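件名: Re: [gripper-ml] 布ものに強い指先、結局どれですか

Geddesさん、みなさん

プラクネス工房の木村です。火曜の朝に返事を書きかけて、そのまま下書きで寝かせていました。

Lachlan Geddes さんは書きました:
> Skarkuraの標準指からAkgülの細い指に替えたところ、
> タオルの端は拾えるようになりましたが、ジャージ系の
> 生地はさっぱりです。手首カメラの映像では、つかんだ
> ように見えて閉じきっているだけのことが多いです。
> 同じ構成で試した方、いらっしゃいませんか。
> 把持力を上げれば済む話なら、そう言ってください。
> 週末が救われます。

残念ながら、週末は救えません。把持力は当方でも真っ先に上げました。指が元気よく閉じるようになり、服は元気よく逃げるようになりました。

先にうちの条件を書いておきます。コントローラはPlotadoの旧版、アームは前回の投稿と同じもの、指は先細りのほうです。服は畳んで置き、端から拾わせます。12回ひと組で、標準指は成功6回、細い指は9回でした。カタログの文言から想像した差よりだいぶ慎ましいのですが、差は差です。なお、机の上でやっていた頃はもう少し良い数字が出ていました。布張りの面に移したとたん、下の生地まで相手にすることになり、指先の高さの決め方がにわかに人生の課題になりました。 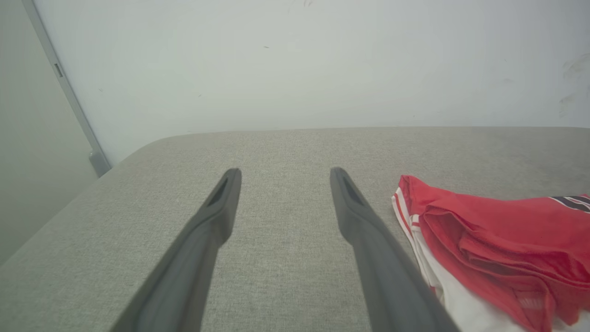 手首カメラから。指は開いた状態、右が課題の赤白のウェア

ご覧のとおり、指先はまだ服ではなく下地の真上です。困るのは右の指で、先端ばかり気にしていると、胴の太い部分のほうが畳んだ服の白い縁にかかってきます。先が細くても根元は細くない、という当たり前のことを、私は衝突モデルに書き忘れていました。Geddesさんの「さっぱり」にも、これが混じっていないでしょうか。指全体の外形が入っているか、一度見てみてください。

カメラについてもうひとつ。手首の位置からだと、指の下のほうは輪郭がぼけます。先端にピントが来ていれば十分と思っていたのですが、胴の当たりを画像で判定しようとすると途端に頼りなくなります。レンズを替えるか、判定を諦めるか。当方は予算の都合により、格調高く諦めました。

以前Godfrey Kimaroさんが書いていた、閉じる前に指先を少し横へ滑らせる手も試しました。メッシュ調の生地には効きます。ただ、うちの制御周期だと滑らせる量が毎回ばらつき、良い日と悪い日の差がほとんど占いです。Kimaroさん、もしまだ読んでいたら、速度の設定値を教えてください。

ログは498行ほどの素っ気ないテキストで、コメント欄に私の愚痴が入っています。そこを消してから送りますので、必要な方は個別にどうぞ。10月中は標準指に戻す予定はありません。外したネジが一本見つからないもので。

木村
プラクネス工房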